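Student Projects | Robotics and Automation | Gallery
Posted in March by Pao-chu Au, Department Office

Kitchen Counter Challenge: Simulation Work by the Two-Arm Manipulation Class

Students in the spring section of Two-Arm Manipulation are completing their main assignment, a simulated kitchen task in which a pair of robot arms must handle everyday food items on a crowded counter. The class is taught by Reinhold Ehlers, with laboratory support from Fouad Nassar. Enrolled students work in teams of five, and each team is responsible for its own controller, its own test plan and a written report.

The assignment is carried out entirely in simulation. Teams run their controllers in Kenuser, the department's teaching simulator, on the shared machines in Room 211. Each team may use up to 800 trial runs before the final review. Unused runs may not be passed to another team.

The pictures on this page come from the work of Team Boker, led by Pei-shan Man and Chun-yin Wei. The team chose the tomato task, in which the arms must deal with a round item resting on a cutting board while other kitchenware stays on the counter.
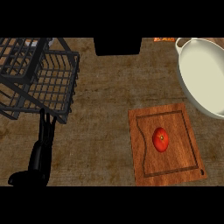
Tomato on the grooved cutting board, with one gripper near the wire basket at left.

Teams are graded on the path of each arm as well as on the grasp itself. An arm that strikes the basket or the white dish during a run loses points, even if the item is picked up correctly. For this reason, Mr. Ehlers asks students to plan the approach on paper before they begin writing code – a step that is reviewed in class and counts toward the final grade.

Round items call for particular care. The fingers must close evenly on both sides, and a poor angle of approach can cause the item to roll. Team Boker divided the problem into 2 stages, approach and grasp, and assigned separate members to each. The stages were joined only after both had passed the team's own tests.

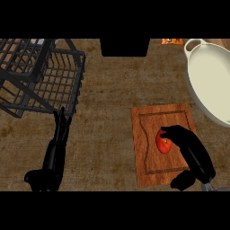 Right gripper at the tomato; left gripper open at the near edge of the basket.

Final reviews will be held in Room 211 at the end of the term. Each team will present its controller, answer questions from the teaching staff and submit a complete record of its trial runs. Students from other sections are welcome to attend – seating is limited, and those who wish to come should notify the department office in advance.

Requests to join next year's section should be addressed to Mr. Nassar. Prior completion of the introductory programming course is required.

Last updated: March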